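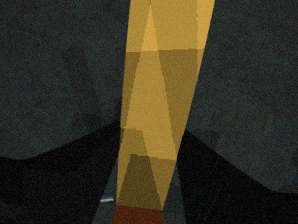 Orngate Reading Scheme: progress report to the Hegarty Fund
Period: spring term to the end of August
Prepared by Corrado Bortolotti

Summary

The scheme is running in all four of the libraries named in the grant letter. Book loans to children under 12 stood at 812 for the period, against 557 for the same months last year. I would ask the Fund to treat that rise with some caution, for reasons set out under Loans.

Loans

The increase looks good on paper and I expect it will be quoted. I am less sure what it shows. Two of the libraries changed their loan rules in the spring and now let a child take home twice as many books at a time. A family that used to borrow three picture books may now borrow six and read the same three. The system counts what leaves the building and has no view on what gets opened.

I asked for a count of separate borrowers and was told that the Hiltarero catalogue can't produce one without an upgrade. The supplier's quote for the upgrade is more than we spend on books. I have not signed it. Staff at the Jimia branch are keeping a paper tally at the desk until Christmas, which should give us something better to go on, though only for one branch.

Reading hours

The after-school hours are well liked by the children who come. They are mostly the children who came before. The original bid said the hours would bring in families who don't use a library, and I can find little sign of it. We leafleted the estate behind the bus depot in two rounds. The second round led to some phone calls, nearly all of them asking whether we offered childcare.

I have moved the Jimia session from 3.30 to 4.15, as parents at the two nearest schools said they could not make the earlier time. Attendance has held steady. It has not gone up.

Training

The day on reading aloud was delivered as planned. Feedback forms were glowing, as they tend to be when lunch is provided. I sat in on sessions at two branches afterwards and heard very little difference. I would not pay for a second day at the same price.

Money

Spending is within budget, with a small underspend on travel. I would like permission to move it to book stock, chiefly to replace the board books, which are in a poor state.

Next period

We will carry on at all four sites, report the Jimia tally, and drop the leaflets. I would also like to discuss the target for new members, which I did not set and don't believe we will meet.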